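Wrapping a small bunch of flowers at home

I began to wrap my own bunches in April, when my neighbour Dwynwen Pritchard had her birthday and the shop in Sescombe was closed. It is not difficult, but the order of the work is important.

1. Prepare the table
Wipe it well and let it dry. Fold the orange sheet once down the middle, press the crease lightly with your hand and keep the flowers close by. I use artificial ones in pale pink and peach, so there is no hurry.

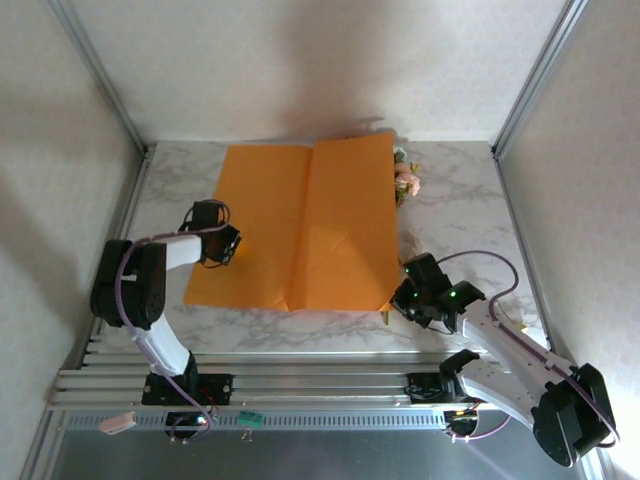
Do not press the crease too hard. A soft fold gives the bunch more body, and a hard one stays as a line which you will see from every side. If your sheet is very stiff, roll it loosely for 30 minutes before you start.

2. Put on the ribbon
Cut more than you think you need. I lost 4 good pieces before I learned this. Lay the ribbon across the bundle and hold it flat and tight, so that it does not twist. With a printed ribbon, check which way the words go before you make the knot. 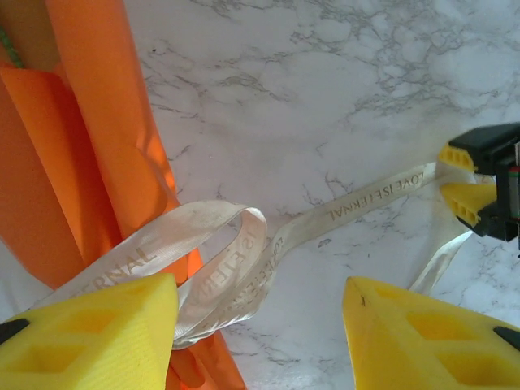 Cream satin ribbon with gold lettering, across the orange wrapping.

Satin slips easily. Make the first knot double, then the bow. The ends can be cut at a slant with sharp scissors.

3. Arrange the edges
Pull out the corners gently, one after another, and leave the soft folds as they fall. Where one layer lies over another, let the point stay visible.

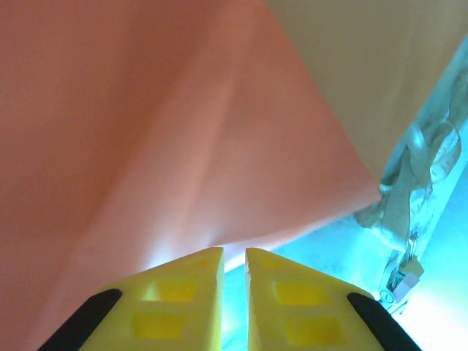
4. Keep the leftovers
Short ribbon pieces I wind on a card. Larger pieces of wrapping go flat in a drawer, under something heavy.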